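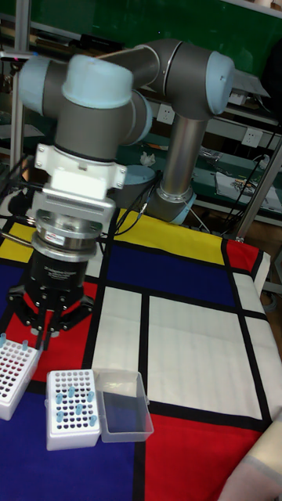

Meifang Yu thinks I should quit blaming the gripper and go look at my force threshold. She told me so over lunch, mouth full of noodles, and I've been stewing on it ever since, so I'm writing it down before I go to bed and stew some more.

November is nearly gone and we still haven't picked a gripper! The black one with the jointed fingers was on the arm today, over the tube racks, and I do like it. It closes gently, it doesn't mind if my target is a little off, and the sensor ring above it gives me nice clean readings. But the fingers spread so wide on the way down that I keep worrying about the neighboring tubes. The Rirkus has skinny straight jaws and slips in between them no problem, only it's fussy as anything about being centered (and loud, my goodness).

So we did 300 picks with each. The black one missed 14... no, wait, I just checked my notebook and that was the practice run. It missed nine. The Rirkus missed 40, and nearly all of those came after I bumped the rack with my elbow and didn't redo the positions, so I don't know if that's even fair to count. Xinyi Fu says count them, people bump racks. Hmph.

Meifang's point is that my nine would shrink if I let the arm stop sooner when it feels a push. Maybe! I'll try it first thing tomorrow, same speed, same cloth on the table, blue tubes only.

Zineb wants 3000 picks before she'll sign for anything from Jodasstead, and at our pace that's a lot of evenings. Kartini offered to take the late ones. I said yes way too fast and now I owe her dumplings.

Also must remember to bring back the long hex key. It's still in my coat.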